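Zurnurside Radio puts Saturday baseball back on the air, and I get to sit in the chair

For immediate release
Monday, April 19, 2021

Hello, sports desks, bloggers and anyone else who gets these. Jairo Londoño here. The station asked me to write this one myself, and I said yes before I'd thought about how odd it is to announce your own job.

So, the news. From the first Saturday in May, Zurnurside Radio will carry live commentary of every home game played by the Zurnurside Herons at Negussie Park. I'll be doing play-by-play, start to finish, with the pre-game show going out half an hour before first pitch. It's free to listen to, on the usual frequency and through the station's website, and there's no sign-up.

If you've followed the Herons for any length of time you'll know they used to be on the radio every weekend. Then the old deal lapsed and the games went quiet, apart from a score read out after the traffic news. I grew up on those broadcasts (under the covers, volume right down, school in the morning) and I've missed them more than I can sensibly explain to people who don't like baseball.

The deal runs for three seasons. Astetti, who make the scoreboards you see at half the small grounds in the region, are sponsoring the lot, and I'd like to thank them for not asking me to read their name out after every strikeout. We agreed on once an inning. I think that's fair!

A word on how it'll sound, as I've had plenty of messages about this already. I'm going to give the score a lot. More than you think you need. People come in from the garden, or get back in the car after the shops, and they want to know who's winning before they hear a story about somebody's batting stance. I'll also be leaving gaps. Negussie Park holds roughly 4,000 and it makes a lovely noise when it's even half full, so I'd rather you heard that than me filling the air.

What I won't be doing is shouting at you about a routine fly ball. I've listened to commentators who treat every pop-up as a moon landing, and by the fifth inning I'm worn out. If I get excited it'll be because something has happened. I'm a Herons supporter and I won't pretend I'm not, but if our lad is out by a yard then I'll say he was out by a yard, and you can write in and complain.

We're also bringing back the listeners' question slot in the middle of the fifth. Send them to the station before the game or during it. Rules queries are welcome, and so are arguments about the best shortstop the club ever had, though be warned that I have strong views on that and a microphone.

For those who can't listen live, every game will go up on Prondico, the station's catch-up service, by the following morning. The full nine innings will be there, plus a shorter cut with the scoring plays and the interviews. Last season's radio silence means there's nothing older to put up yet, but we're looking through the tape cupboard and I have hopes.

I'm happy to talk to anybody about any of this. Interviews by phone are easiest on weekday afternoons. Please don't ring on game day, I'll be filling in my scorecard and I'll only be short with you.

Press contact: Jairo Londoño, Sports Desk, Zurnurside Radio

Notes for editors: Club name in full is Zurnurside Herons Baseball Club. Press passes for Negussie Park are handled by the club, so please don't ask the station for them.

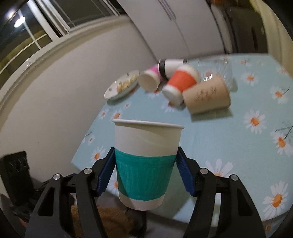 Page last changed: Monday, 17:42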